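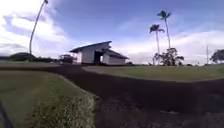

*The asphalt path at Beaulieu Park, Wusdale.*

**WUSDALE –** The Wusdale Parks District will open its spring walking season at Beaulieu Park on Wednesday at 7 a.m., an hour chosen by people who were already awake.

The Wusdale Walkers, now 135 strong, will meet at the Jukwood Street entrance every Wednesday through the end of the season. Walks are free and last 34 minutes. The odd number dates from a pilot program last fall, when organizers promised half an hour and were corrected by several participants with watches. The district has adjusted the schedule and left the participants as they were.

Two paces will be offered, brisk and conversational. Walkers who signed up for brisk last year and were later found in conversation may switch groups without paperwork.

"We looked into step challenges, badges and an app," said Gleice Leite, program manager for the district. "Then we priced the app. So it's walking."

Dogs are welcome on leashes. Strollers are welcome at either pace. Speakers playing music are asked to stay home – last season's discussion of yacht rock took up most of March. 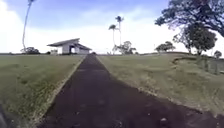

Trevor Fehr said he joined for his knees and stayed for the arguments, and would like it known that he was right about yacht rock.

Registration is open at the district office, 1702 Gasance Avenue. Walk-ins are accepted, as the name suggests.

**Media contact:** Refilwe Potgieter, Wusdale Parks District

###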